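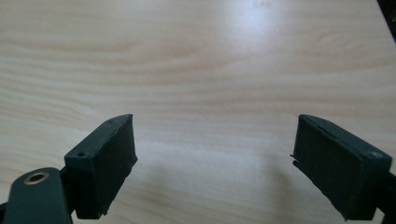

Our Place > Rooms > The Table

Welcome to the table page! We moved into the Kerau house in June and this was the first piece of furniture through the door, before we even had a bed — priorities, right? Lộc Vũ sold it to us and threw in 2 chairs (thank you, Lộc!!).

It's a light wood with a soft, wavy grain, and I'm a little in love with it. Dinner for 8 is a squeeze but we've done it. Tâm Hà wants to put a runner on it and I keep saying no. More rooms soon, once I find the curtains!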